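The purchasing manager of Jukum keeps her budget for grippers on one sheet of paper. In January she asked for 12 units and received money for 10.

"I was not angry," she says. "With 10 we can begin, and we learn which parts become worn first."

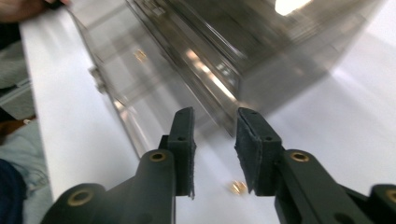
"The pads, for me, are the real cost. You pay for the gripper one time, but the pads you pay for again and again. So I ordered 40 pads together with the first units, and my director asked if I made a typing mistake."

She compared offers from two suppliers, Wovov and Villanueva. The Wovov price was 2,960 dollars for each gripper, with screws and one spare finger included. Villanueva was cheaper, but the delivery from Vunville was too slow for her plan.
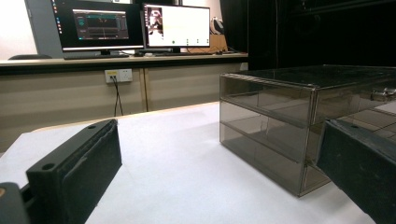

A two-tier acrylic box on the work table, between the gripper and the desk with the monitors.

What would she do differently? "I would ask the operators before I ask for the prices. They knew already which finger they wanted."

The next order is to be decided on 11th July. She has again written 12.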